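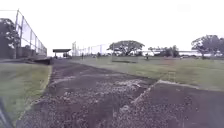
Broken asphalt and loose gravel on the path, grass to either side.

List home | Threads | Previous in thread | Next in thread | Search

Subject: Re: Patching or full-depth repair on shared path
From: Nadhirah Lumbantobing
March 2024

> We have 400 metres of path in much the same state and the contractor
> (Sukero) wants to lay a thin overlay over the lot. They say the
> loose material can be swept off and the rest sealed in. Has anyone
> on the list done this, and did it last past the second winter?

We tried it on the Madix section and I would not do it again. The overlay was 18 mm, laid on a tack coat after sweeping. It held where the old surface was sound. Where the old surface had already broken up, the cracks came back through in the same places and the edges started to lift.

The thing to find out first is what is underneath. Ask for trial holes before you agree a method. Ours showed 78 mm of bound material in the good lengths and much less in the poor ones, sitting on clay with hardly any stone. No overlay will fix that. The path flexes under the mower tractor and the top layer cracks again.

What we did in the end:

- saw-cut the failed areas square, well back into sound material
- dug out to formation and laid geotextile
- Type 1 sub-base, compacted in two layers
- binder course, then surface course, with all joints painted

The sound lengths were left alone apart from crack sealing.

On drainage: check whether the verge now stands higher than the path. Ours did, after years of grass cuttings and silt, so water had no way off. We took the verges down along both sides and recut the crossfall where we could. I would price this even if you do nothing else.

On cost, patching was dearer per square metre than Sukero's overlay, but the area was much smaller. Tehrani quoted a fixed mobilisation charge of 1000 pounds on top, so it pays to group the patches into one visit. Adico would not quote for hand-laid work at all.

If you can wait until May, do – the ground will be firmer for plant and the surface course is easier to compact before it cools. I can send our specification clauses off list if they would help. They need editing for your path width.

Nadhirah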